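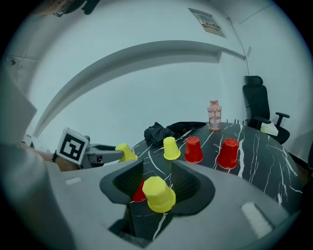

Vemport hand-held gripper stations: walk-round checklist, November
Station 12, cup table. Checked against the Siteck site rules, issue 2.

1. Finger pads seated, ribs not torn
Pass. The rule says "good condition" and gives no wear limit, so this pass is my opinion. Siteck should give us a number.

2. Marker plate fixed and readable
Pass with comment. The plate gets checked at the start of a shift. I would check it again after any drop, and the form has no box for drops.

3. Table clear of items not in the task
Fail. Water bottle and black cloth at the back of the table. Both were on the last sheet too, marked "advised." Advising has not worked.

4. Drinks closed and kept off the work surface
Fail. The lid is on, but the rule covers both.

5. Wrists and forearms clear of loose items
Open. Operator wearing a wristband. Rule 23 bans "loose jewelry" and says nothing about bands. Nelus reads it one way and Štefanec the other.

6. Chairs pushed back from the work area
Fail. Armrest too close to the table for two people working.

7. Pinch point training signed
Pass on paper. All signatures are in the same pen. I'd like to see the session record.

8. Grippers wiped down between users
Not verified. The log has 303 entries and every one says "done." A log with no misses in it doesn't tell me much.

Result: not accepted. Items 3, 4 and 6 to be fixed before the next shift. Item 5 goes back to Siteck for a written answer.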